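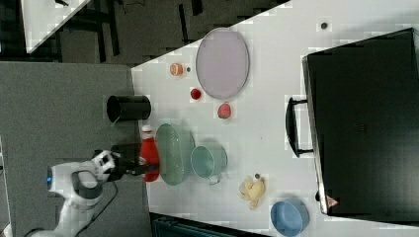 Vuvcombe's toy library will reopen on Dec 3, 2023 with a new play kitchen section, after a November appeal for pretend food and pans brought in far more than the shelves could take. The new stock includes a green colander, a pale teal pot, a lavender oval tray and a bunch of yellow bananas, along with smaller pieces such as a strawberry with its green top. All of it can be borrowed in mixed sets from the first morning, and members will be able to choose what goes into their own bag.

The library, which lends toys and games to families in Vuvcombe and Rundale, closed for three weeks while its two rooms on Barel Street were repainted and the storage was changed. It now has 458 items on its books. Play food had been one of the most requested things on the waiting list, and until now there was a single box of it, usually out on loan.

Sets will go out in drawstring bags with a card listing the contents. Parents are asked to check the card before bringing a bag back, as small fruit is easily lost down the side of a sofa. There is no fine for a missing piece, but the desk would like to be told so that the card can be altered.

Anything small enough to be a choking risk will be kept in sets marked for children over three. Bigger pieces, including the pots and trays, will be in the toddler sets. Toys are washed in warm soapy water between loans and left on racks overnight, so a set returned in the morning will not normally be ready to go out again the same day.

A family ticket costs £37 a year and covers up to four items at a time, with a play kitchen set counting as one item. Families who joined before the closure will have the three weeks added to the end of their ticket.

The repainting and shelving cost £3000, most of it raised at the summer fair. The Marchuk bakery in Rundale gave the remainder and has also passed on a stack of clean paper bags and an old till for children who want to play shop.

Opening is from ten until one. There is a ramp at the side door, and pushchairs can be left in the porch. A play session for under-fives starts at half past ten and lasts 45 minutes; places do not need to be booked. No more donations of play food are needed at present, but the library is still short of wooden jigsaws and dressing-up clothes in larger sizes.

Comments (4)

pollyandtwo
Good news. We were on the list for the food box since Easter. Can you reserve a set by phone or is it first come?

Rundale Dad
Is the side door ramp the one by the bins? Last time it was locked.

hettie_b
You can ring, I reserved the train set that way. Leave a message if there's no answer.

millbank63
Have two bags of jigsaws, all complete, will bring them down.

More local news
Barel Street parking bays to be repainted
Rundale bus shelter gets new roof
Vuvcombe choir looking for tenors
Library van timetable for the winter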